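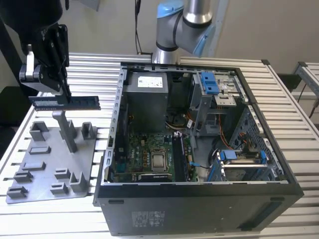
Wanted: someone to help us plan and buy our next robot cell (part-time, 20 hours a week)

Hi! I'm Gunārs Mockus and I run the automation side of Clakton, where we refurbish office desktops and send them back out into the world. Putting memory into machines is a big slice of the day, and we've been teaching an arm to do it – picking up a module, carrying it over to an open tower and getting it into the slot. I love this stuff. What I don't love is spreadsheets, and that's where you come in.

We want a second cell, which we're calling Vodwood, up and running in October. I have a wish list, a pile of half-read quotes and a budget that was put together in one afternoon (by me, and it shows). I need a person who can turn all that into a plan we can spend money against.

What you'd be doing

Mostly talking to suppliers. We have quotes open with Drokholm for the arm and Baumgartner for the table and framing, and they don't cover the same things, so somebody has to line them up and ask the annoying questions. Is the gripper included? Who pays for shipping if the controller goes back? What does year two of support cost?

You'd also keep the list of small stuff, which eats more money than I ever expect. Spare fingers, cable, filament for the printed fixtures, the fixtures themselves every time I decide a holder should be a hair wider. Last time I set aside $75 a month for filament and blew through it in nine days. Yikes.

And I'd like you to come out on the floor and watch the thing work before you price anything. It's much easier to argue about a gripper once you've seen one holding a stick of RAM over a fixture plate!

Who I'm hoping for

You've bought equipment for a shop, a lab, a school, a bakery, whatever. You can read a quote and spot what's missing. You don't need to program a robot, and I'm happy to teach you the vocabulary. If you've ever opened up a desktop and swapped a part yourself, mention it, I'll be pleased.

Bonus points if you've handled a lease-or-buy decision. We haven't made ours yet and I go back and forth on it daily.

Pay and practical things

It's $20 an hour, paid every two weeks. You can do the supplier calls from home, but I want you here one morning a week. The job runs until Vodwood is installed, and there may be more after that – I can't promise it.

How to apply

Send me a resume and a short note about something you bought for work that turned out to be a mistake, and what you'd ask the seller now. One page is plenty. Put "Vodwood" in the subject line so I can find it.

Posted Sunday, July 5, 2020. I'll leave this up until the job is filled.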